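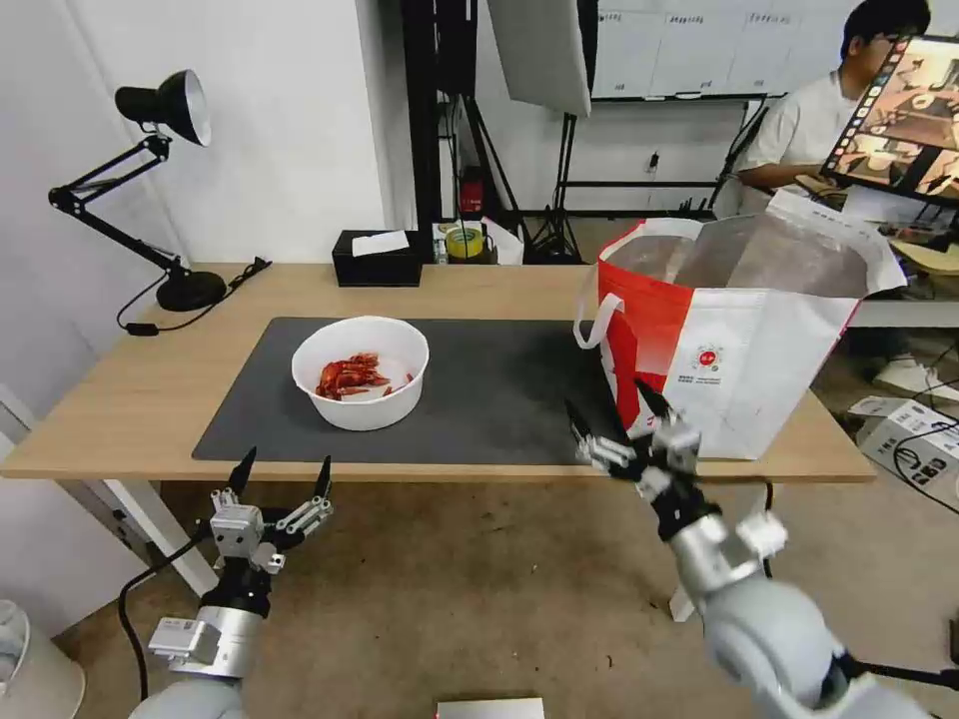

Bench at walkthrough: both arms up, bowl on the mat, red-and-white bag on the right.

GRESTDALE SHARED WORKSHOP
Bench walkthrough and safety checklist, two-arm food transfer build (the "Rulto")
July, before the evening session

Marks: OK = fine as found. FIX = sort it out before the next powered run. ASK = come and talk to me, no hurry.

1. Emergency stop reachable from the operator's chair: OK
Pressed it twice with the arms idle and both dropped out of drive right away, which is just what we want. Please keep it on the chair side of the desk. I know it gets in the way of your elbow, and I'm sorry about that, but I'd much sooner have a bruised elbow.

2. Arm mounts and base bolts: OK
All snug. I went over the paint marks with a flashlight and they still line up on both bases. The left one had me worried back in the spring, so it was a real pleasure to find it behaving.

3. Gripper fingers and linkages: FIX (small)
The fingertips come to a point, and they are black, so against a dark gray mat your eye loses them quicker than you'd think. Could we put a dab of bright paint on the knuckles, well back from anything that touches food? There is a little play in one joint of the right hand too. The Leblanc linkage kit has spare pins in the lid pocket (look under the foam, I missed them the first time).

4. Cables clear of moving parts: FIX
The black cable off the left arm curves down toward the floor, and I'd like a clip on it partway so a passing foot can't find it. Same goes for the lamp cord over the back of the desk. Over by the white cardboard box on the right there are more black cables curling about. Nothing is live there as far as I could trace, but coil them up anyway, please!

5. Work area and mat: OK
Mat is flat and has not crept. Bowl goes on the left half, bag stays at the right end of the desk, and the middle is for the arms and for nobody's coffee.

6. Insulated bag: ASK
It stands open nicely and the foil lining makes for easy wiping. My one fret is the strap, because it loops out on the left side, toward the right-hand gripper, and a spread finger could hook it on the way by. Tape it down or tuck it behind. If you have a better idea I'm all ears.

7. Food handling: OK, with a plea
Anything that has been in the bowl for a run is test material and goes in the trash afterward, however good it smells. Red sauce also gets into joints, so wipe the fingers down with power off and the plug pulled.

8. Fire extinguisher: OK
The small red one, back by the black pole. Gauge in the green. Let's keep the floor in front of it open, even on build nights when every inch is spoken for.

9. Lighting: OK
Desk lamp holds its position and the big softbox stand was steady when I gave it a gentle push. A sandbag on its feet would let me sleep even better.

10. Run log: OK
Counter read 2,136 cycles when I started and the last service was entered at 1,303. Grutwood's sheet for the wrist seals asks for a look at 2,518, so you have a little while yet, but do order the seals now.

Result: passed for slow-speed runs with someone in the chair. Full speed can wait for items 3 and 4. Leave a note on the clipboard when they're done and I'll stop by with my flashlight.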